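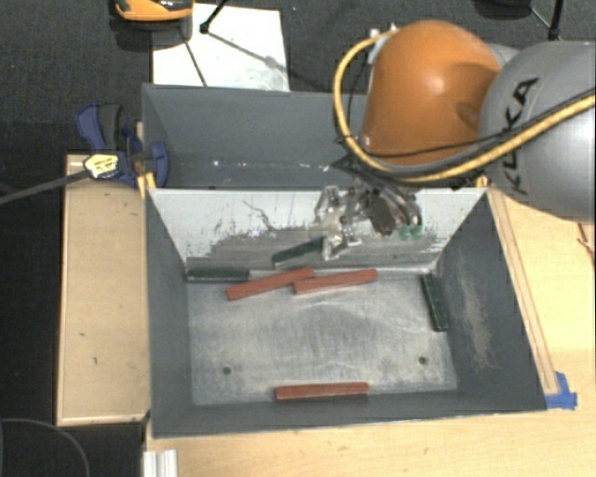 # Grerkmont TA-3 Tent Anchor Load Tester

The TA-3 is a hand-cranked pull tester for stake anchors on event tents and temporary canopies. It applies a vertical or angled load to a driven stake and shows the peak force on a digital readout. I used it over one rental season on frame tents and small pole tents, mostly on turf, with a few gravel lots.

## Setup

The kit consists of a folding tripod, a screw jack, a load cell, a chain with a stake collar, and a carry case. The legs lock with pins. Assembly takes 9 minutes the first time and less after that. The feet must sit outside the zone of soil the stake would lift, and the manual gives a minimum spacing for each stake length. Follow that table. With the feet too close, they press down on the same soil the stake is pulling against and the reading comes out high.

## Readings

The display shows pounds or kilograms and holds the peak value until reset. Against a calibrated crane scale, the cell read low by up to 3 percent through the middle of its range. Near the bottom of the range it drifts more, and I would not use it for light stakes on market canopies.

On one lawn, two stakes of the same size driven to the same depth let go at 335 and 92 pounds. The weaker one was over a backfilled irrigation trench. A site plan would not have shown it.

## Angle adapter

The adapter sets the pull to match the guy line. It works, but the scale is stamped in coarse steps and the thumbscrew slips under load. I replaced mine with a hex bolt. The older Fovow tester has a better clamp, though its tripod is heavier and its display is hard to read in sun.

## Records

There is no data export. Readings are copied by hand onto the log sheet, which has fields for soil type, stake size, depth and angle but none for recent rain. Gruvcombe sells a waterproof pad in the same layout with a wide notes column.

## Limits

The TA-3 tests one stake at a time in a slow, steady pull. Wind loads come in gusts, and the tool says nothing about the fabric, ratchets or poles. The tent manufacturer's anchoring plan still governs, as does its wind speed for evacuation.

**Rating:** 4 out of 5. One point off for the thumbscrew.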